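Subject: Re: [Grorkville Allotments] Painting the shed before the open day

Caoimhe Moriarty wrote:
> Does anyone know if we can put the new colour straight on top
> of the old, or does it all have to come off first? And how much
> will we need? I'd hate to buy too much again.

Hello Caoimhe, and hello all,

Lovely to see the shed getting some attention at last! My father did ours at home every other spring and I was always the one sent up the ladder, so I have opinions, I'm afraid.

You needn't strip it right back. Scrape off whatever is flaking, give the boards a good wash and let them dry for 2 full days – three if the weather is as miserable as last May. I'd do the side facing the Flanagan plots first, as it gets the worst of the wind. Two thin coats will always beat one thick one.

As for money, we had 292 euro left after the water butts, and I'd like to keep 175 of it back for the gate. That leaves plenty for paint if we're sensible.

A wide brush is far kinder on the wrist than a narrow one, and gets into the grooves better than any roller. 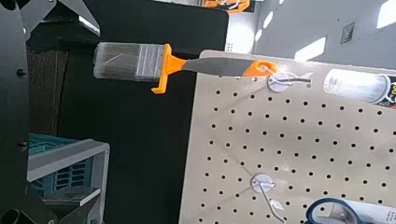
Caoimhe has since rung me to ask whether the door should be the same green as the walls, and she rather fancies cream herself. I could be talked into cream – what does everyone else think?

Warm wishes,
Bernadette Phelan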